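Grernine opens doors for a day of robot folding

Grernine held its first open day at the Braklow works on 12 Oct 2025, and visitors were able to stand a few feet from a robot as it handled ordinary clothes.

The company has been at Braklow since September, in a building put up in 1949 as a dye house. It is working on machines that sort and fold clothing for laundries and second-hand shops. Visitors went round in groups of 14, with a short talk first and then time at the work table.

Yeison Betancur, who led the tours, said T-shirts were harder than people expected. "A box stays the same shape when you pick it up," he said. "A shirt is a different shape every time, and the machine has to find the sleeves and the collar before it can do anything useful."

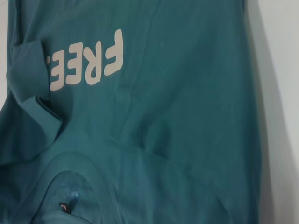
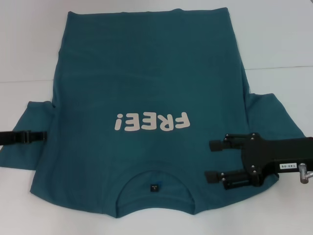 Groups were also shown the control desk, where Lamduan Phetsri explained how staff mark out collars, hems and sleeves on stored pictures of clothes. She said towels were now fairly reliable but that hoods and thin fabrics still gave trouble.

Among those who came was Gumaro Quintero, who runs a laundry in Bokell with a staff of 16. He said he liked what he saw but would want it to go faster. "My people can fold a shirt in a few seconds," he said. "If it did the night shift, though – that would be a help."

Grernine plans to lend a machine to the Kaewsai laundry for a trial lasting around 4 months. Chalerm Kongkaew, the laundry's manager, said no jobs would be cut while it was going on. A second open day is planned for the spring, and schools can ask for a place through the works office.

7 shares
3 comments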